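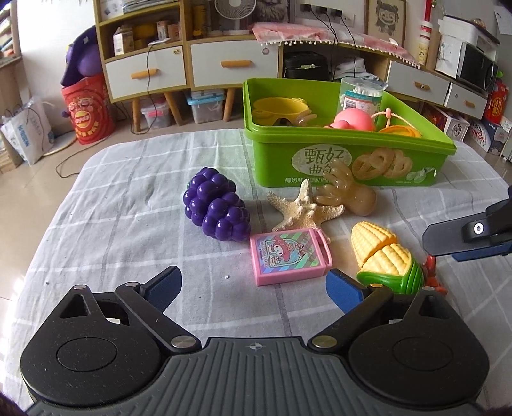 The Octopus Goes Last

When my daughter was small she had a rule for the evening. The toys must go back in the green tub before the light goes off, and the octopus must go last, because he is the one who closes the sea.

I did not understand this rule, but I obeyed it. First the corn, then the grapes, which she called the heavy fruit although they weigh nothing. Then the crab. The crab always hid under something and she scolded him in a low voice, the same voice I used when she did not want to wear her socks. The starfish she kissed. The pink card box with My Melody on the lid she put in by herself, and I was not allowed to touch it.

We lived that winter in Pustholm, in two rooms above a shop that sold rope. In February the ferry to Clivow stopped for the ice and my husband was on the other side. He called every evening at seven. She held the phone against the plaid bedspread so that the toys could listen too, and he said good night to each one. Sometimes he forgot the starfish and had to begin again from the corn.

One evening the line was bad and he did not call. She put the toys in the tub, one after another, and then she stopped with the octopus in her hand.

"He can't close it," she said. "Papa is still in the water."

I told her that Papa was not in the water, he was in a warm room in Clivow and was eating soup. She thought about it for a long time. Then she took everything out again and laid it on the bed, and she lay down beside it with her coat on.

I turned off the light. I sat on the floor with my back against the bed and I listened to the rope shop's sign moving in the wind. I think I slept. When the phone rang it was still dark, and her hand came down over my shoulder, looking for it, with the octopus already in it.

Last updated: 21/11/2021
2 comments | 70 shares

Recent stories
The Road to Torano
Pollock's Umbrella
A Room With Two Clocks
Salt for the Neighbor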